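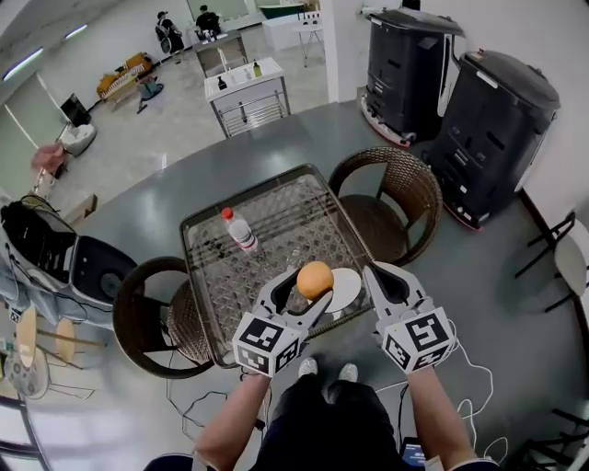

*Fig. 1. Both hand-held grippers over the glass-topped table, ball in the left one.*

**To:** Imelda Dela Peña, Celtarbridge
**From:** Lesia Hordiienko, Dovum
**Re:** Flirarlow project, second progress report
**Date:** 18th March

Imelda,

You asked for a shorter report than the October one. I have left out the literature review, which I gather was read by one person, and that was Teemu, who wrote it.

## Where we are

The plan was to stop teaching the two-arm robot by remote control and start showing it the work by hand. We have done that. A person holds one gripper in each hand, does the task at an ordinary table, and the recordings go into training. The robot takes no part at this stage and has raised no complaints.

We promised you 720 usable demonstrations by the end of the second phase. We have 178. I would like to say the curve is steep, and it is, but it was flat for so long that the steepness is doing a lot of catching up. Most of the early weeks went into things that were not demonstrations: mounting the marker cubes so they stayed put, getting the two grippers to agree on what time it was, and rewriting the instructions for the people holding them.

The first version of those instructions ran to 19 pages. Jayson Cruzado, who records more than anyone, admitted he had read the first two and the diagram. The new version fits on one side of a sheet and his recordings have not gotten any worse.

## The ball task

We began with the ball because it looked easy. Pick it up with one gripper, pass it to the other, put it on the plate. Any four-year-old can do it, and I now have a great deal more respect for four-year-olds.

Picking up is fine. The handover is where we lose time. With bare hands you feel the other hand take the weight and you let go. Through a pair of plastic jaws you feel much less, so people watch instead, and they do it slowly, and then the robot learns to be slow too. We had one batch in which every handover included a long, thoughtful pause in midair. The trained robot reproduced the pause beautifully. It did not reproduce the handover.

We now ask people to practice until they stop thinking about it, and only then record. That costs a good part of the first session with each new person, and I have stopped trying to schedule it away.

The other change is that both people in a paired session now work from opposite sides of the table. Marilou Tiongson suggested it after going through a pile of recordings in which every single approach came from the same direction. A robot trained on those would be excellent so long as the world kept to its left.

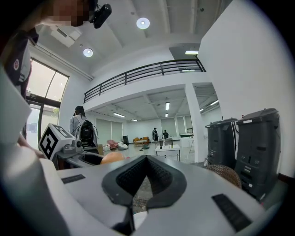 *Fig. 2. View from one of the grippers during a ball session, with a marker cube and the ball just past the fingertips.*

## What the gripper sees

The wrist view is what the robot will mostly rely on, so we went through it with some care this period. Three findings, in the order they annoyed us:

1. **The fingertips take up a lot of room.** At the moment of the grasp the ball is half behind our own hardware. Moving the camera mount up helped a little and made the thing heavier, and we have gone back to the old mount for now.
2. **Daylight.** The hall has tall windows, and morning recordings don't look much like afternoon ones. Teemu Rantala wanted blinds. I wanted the variety. We are keeping the variety, and Teemu has been told he may say so if he was right.
3. **Marker cubes.** Tracking drops out when one cube passes in front of the other, which in a handover is more or less the whole point of the exercise. Teemu's fix fills the gap from the motion sensors and works for short gaps. Long ones still go in the bin.

We threw away 58 recordings for tracking loss alone. They aren't included in the total above. I mention this because the October report did include them, and you noticed.

## By hand against by remote

You asked whether dropping remote control was worth it. For the ball and plate, yes. People learn the hand-held grippers in a fraction of the time, and they move like people. Under remote control our best operator moved like someone defusing a bomb in oven mitts.

Remote control keeps one real advantage: whatever the operator does, the robot can do as well, because the robot just did it. With the hand-held tools it is quite possible to show a motion that no arm in our possession can follow. Jayson has an elegant flick of the wrist that the planner flatly refuses. We now check each recording against the arm's reach before it counts, and we tell people on the spot when it fails. They take it personally for a day or so and then they improve.

I'd like to keep a small number of remote sessions for the final tests, mostly as a yardstick.

## Money

We are under on equipment and over on people's time, by nearly the same sum. I'm asking to move the difference across. The Tiongson workshop (yes, Marilou's cousin, and yes, it was declared in the first report) has quoted for new fingertip pads, and the quote fits in what remains. The present pads wear smooth at the tip, and a smooth pad lets go of a ball at a moment of its own choosing.

## Next period

- Finish the ball and plate set, with at least a third of it from people who are new to the tools.
- Start on the water bottle. It will be used lying down as well as standing up, and the cap stays on until further notice.
- Run the trained robot at the same table, same height, chairs left where people leave them.
- Settle the wrist camera mount. Teemu has two designs and strong feelings about both.

The target of 720 is still the target. At the present pace we'd be late by about a month. With a second pair of grippers running at the same time we'd be close to on time, and the second pair is built but not yet calibrated. I would sooner give you the later date now than send a cheerful report and a sad one after it.

Could you confirm the budget move before we order the pads? The workshop holds its prices for a short while only, and Marilou says being related to them makes no difference.

Lesia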